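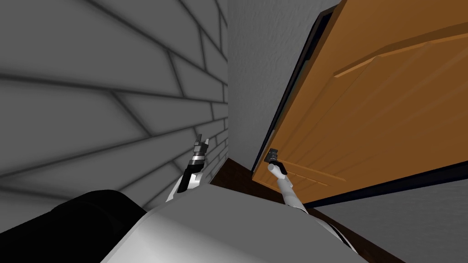
올해 장비 예산 얘기 좀 길게 써봅니다. 어제 드디어 초안이 통과돼서 신났어요. 양팔 로봇 도입 계획이고, 시뮬레이션에서 문 여는 과제부터 시작합니다. 타래로 이어갈게요.

우리 연구실은 지금까지 실물 없이 시뮬레이터만 굴렸어요. Talpur 건물 3층을 본떠 만든 가상 복도에서 로봇이 문 앞에 서고, 팔을 뻗고, 문짝을 당기고... 이걸 작년 내내 했습니다. 그런데 이게 예산 짤 때 이렇게 도움이 될 줄은 몰랐어요!

처음 받은 견적은 Skostness 쪽이었습니다. 양팔 상반신에 이동 베이스까지 한 세트. 사양은 정말 마음에 들었는데 베이스 폭이 문제였어요. 우리 건물 문은 생각보다 좁고, 팔을 벌린 채로는 통과가 안 됩니다. 시뮬레이터에 모델을 넣자마자 문틀에 팔꿈치가 걸리더라고요.

Piltari 모델은 팔이 더 가늘고 베이스도 좁습니다. 대신 가반하중이 낮아요. 우리 과제가 문, 서랍, 가벼운 상자 정도라서 이쪽으로 마음이 기울었습니다. 무거운 걸 들 일이 생기면? 그건 내년 예산으로 고민하려고요 ㅎㅎ

제일 열띤 토론은 그리퍼였어요. 양손에 같은 걸 달자는 의견과 서로 다른 걸 달자는 의견이 끝까지 팽팽했습니다. 같은 걸 달면 예비 부품을 한 종류만 사두면 되니까 관리가 편하죠. 다른 걸 달면 할 수 있는 실험이 확 늘어나고요. 저는 후자였습니다.

결국 이렇게 정리했어요. 그리퍼 본체는 두 종류, 대신 손목 어댑터는 규격을 통일. 손가락 팁은 소모품 항목으로 빼서 넉넉히 잡았습니다. 팁은 진짜 금방 닳아요. 전에 다른 팀 장비를 빌려 썼을 때 팁이 모자라서 실험이 멈춘 적이 있거든요. 그 기억 때문에라도 무조건 넉넉하게!

Shabnam Tanoli 님이 검토하면서 짚어준 게 하나 있는데 이게 정말 컸습니다. "본체 가격만 보지 말고, 세워둘 자리 가격도 보세요." 충전 자리, 안전 펜스, 비상정지 스위치, 바닥 보강. 전부 다른 예산 항목이라 저는 통째로 빠뜨리고 있었어요. 표를 다시 짜는데 이틀 걸렸습니다.

그래서 표에 이런 줄이 새로 생겼어요.
- 연습용 문과 문틀 (손잡이 교체 가능한 것)
- 비상정지 무선 리모컨
- 예비 배터리
- 케이블, 커넥터, 퓨즈
- 운송 및 설치비
- 연간 유지보수 계약
소소해 보여도 합치면 팔 하나 값에 꽤 가까워집니다.

연습용 문 얘기를 조금 더 하자면, 이게 의외로 고르는 재미가 있어요. 가상 문은 질감도 경첩 위치도 마음대로 바꾸면 끝인데, 진짜 문은 무게가 있고 경첩 뻑뻑한 정도가 다 다르잖아요. 목공소에 문의했더니 여는 방향을 바꿀 수 있게 틀을 짜줄 수 있다고 해서 바로 견적 요청했습니다. 전화 끊고 혼자 박수 쳤어요.

컴퓨터 쪽은 Vurkell 워크스테이션 2대. 하나는 시뮬레이션 전용, 하나는 실물 제어용입니다. 원래 한 대로 버티려고 했는데, 학습 돌아가는 동안 실물 제어가 끊기면 곤란하니까 나눴어요. 시뮬레이션용은 문 열기 과제를 한 번에 300회씩 돌리는 걸 기준으로 사양을 잡았습니다.

예비비는 15퍼센트. 처음엔 더 낮게 썼다가 올렸습니다. 환율도 그렇고 운송비도 계속 움직이고 있어서요. 남으면 팁이랑 배터리를 더 사면 되고, 쓸 곳은 늘 있습니다 ㅋㅋ

구매 순서도 적어둘게요. 워크스테이션 먼저, 그다음 연습용 문과 안전 설비, 로봇 본체는 마지막. 본체 납기가 제일 길어서 발주 자체는 일찍 넣되, 들어오기 전에 공간을 다 준비해두는 일정입니다. 상자부터 도착하고 놓을 데가 없는 상황만은 피하고 싶어요.

아직 못 정한 것도 있습니다. 머리 쪽 카메라를 기본 사양으로 갈지 업그레이드할지. 문 가까이 붙으면 팔이 시야 안으로 크게 들어오고 손잡이 주변은 잘 안 보이기 쉬워서, 손목 카메라를 추가하는 안도 같이 보고 있어요. 써보신 분 계시면 답글 부탁드려요! 케이블 정리 어떻게 하셨는지가 특히 궁금합니다.

유지보수 계약도 경험담 환영합니다. 방문 수리 포함이 나은지, 부품만 받아서 직접 고치는 게 나은지. 저희는 직접 뜯어보는 걸 좋아하는 사람이 많아서 후자가 끌리는데, 보증 조건을 읽어보니 조금 겁이 나네요.

견적서 양식은 회사 이름이랑 금액 지우고 빈 표로 정리해서 올려둘게요. 항목만 봐도 빠뜨린 게 있는지 확인하기 좋을 거예요. 다음 타래는 목공소 견적 받으면 이어서 쓰겠습니다.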